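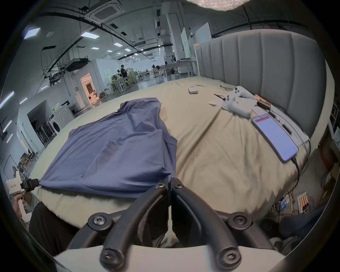
Notebook, textile bench
December 2022

Crease recovery after tumble drying, cotton knits. Continues the entry on rinse temperature, which I am leaving open until the hardness readings are redone.

The question is narrow. Shirts left in a stopped drum come out with creases that do not hang out overnight. Shirts removed at the end of the cycle mostly do. Everyone who does laundry knows this. What we do not have is a usable curve of crease severity against dwell time in the drum, and the Gundlow people want one before they settle the interval for their end-of-cycle tumble.

Setup
Vented dryer, the older of the two. Load is 3 kg dry weight, made up of plain jersey T-shirts with cotton pillowcases as ballast. Spin at 700 rpm in all runs. The faster spin sets creases of its own before the load reaches the dryer, and I could not separate the two effects last time. Slower than 700 leaves too much water and the dryer runs into its time limit before the moisture sensor trips.

No softener. Detergent is the Clerov unscented powder, same box throughout. Tobias asked whether we should run the liquid as well. Not in this series. Residue on the fibers changes how the surfaces slide over each other, and I would rather have one clean set than two muddled ones.

Shirts were prewashed until they stopped changing in length. Two never settled and have been cut up for wipes.

Procedure as run
Wash, spin, transfer to dryer without shaking out. Dry to the sensor endpoint. Leave the door shut for the dwell time. Remove shirts one at a time by the shoulder seams and lay flat on the table, front up, with no smoothing by hand. Grade front panel against the reference replicas in side light. Hang. Grade again the next morning.

The "no smoothing" rule is harder to keep than it reads. Delphine caught me doing it twice with the edge of my hand. Those shirts are struck from the table. Anyone taking over a run should lay the shirt down and then step away from the table before picking up the grading card.

Dwell times used: none, 14 minutes, 120 minutes, and overnight. The short one was meant to be a quarter hour, but the timer on the Zedurus logger rounds in a way I do not understand, and having started that way I kept it.

Results, first pass
Zero dwell: soft rounded folds, mostly gone by morning. The hems curl slightly but that is the knit and I am not grading hems.

Short dwell: close to zero dwell on the fresh grade. Slightly worse on the morning grade, which is the wrong way around and probably grader drift. Arlo graded the fresh set and I did the hung set. Needs one person for both.

120 minutes: clear step down. Creases are sharper and shorter, and concentrated where the shirt was folded under the pillowcases. Morning grade improves by less than half a step. Sleeves are worse than bodies in nearly every case. The reference replicas are for flat cloth and do not help much with sleeves.

Overnight: about the same as 120 minutes on the body panels. So most of the damage is done in the first stretch, while the load is still warm, and the rest of the night adds little. This agrees with the usual account: cotton holds a shape if it is cooled and dried down the last little bit while folded under weight. Once the load is at room temperature it is only being stored.

If that is right, the dwell curve should follow the drum's cooling curve more closely than it follows the clock. I do not have enough points between the short dwell and 120 minutes to say. That is where the next runs go.

Temperature
Two loggers in the load, one pinned inside a pillowcase and one loose. The loose one ended up against the drum wall in most runs and reads cooler than the middle of the load after the stop. Use the pinned one only. Priya suggests sewing the logger pocket shut. The safety pin left rust on one case.

The drum cools unevenly - front third first, near the door glass. Shirts from the front of the drum graded better than shirts from the back in the same run. I had not been recording position, so for the earlier runs this is from memory and should not be quoted. Position goes on the sheet from now on: front, middle, back.

Over-drying
Yolanda raised this and she is right to. The sensor endpoint on this machine is not stable. On two runs the load came out drier than the room would leave it, judging by the weight it gained back on the rack. An over-dried shirt picks up moisture from the air as it hangs, and that relaxes it a little, so the morning grade flatters it. I have been weighing the load out of the drum and again the next morning but did not weigh single shirts. Single shirts from here on, using the small balance, which needs its level checked first. The foot at the back left has worked loose again.

Room humidity was low all through this set. The humidifier in the conditioning room is waiting on a part from Price. Until it is back I would treat the morning grades as good for comparing runs with each other and nothing more.

Remedies tried, informally
Damp cloth and ten minutes back in the dryer: takes out nearly everything, including from overnight shirts. Fine mist and hanging: works on body panels, poor on sleeves. Hanging in a steamy bathroom: Tobias swears by it. One shirt, no visible change, not graded.

None of this is in the protocol. It is written down so that we stop repeating it.

For Gundlow
Their proposal is a short tumble without heat at intervals after the stop. On the strength of the above, intervals early on matter most and there is little point continuing once the load is cool. I have told them that in those words and asked them not to put a number on it yet.

To do
- Fill in dwell points between the short run and 120 minutes.
- One grader for fresh and hung. Arlo if he is willing.
- Drum position on the sheet.
- Weigh single shirts out of the drum and next morning.
- Ask Delphine for her sleeve board. Grading sleeves flat is not working.
- Repeat zero dwell with the door opened at once and the load left in place. At present "zero dwell" mixes up stopping, opening and unloading.
- Lint screen was not cleaned before the fourth run. Check drying time for that run against the others before using it.

Raw grades are in the blue binder behind the rinse sheets. The struck shirts are marked in pencil.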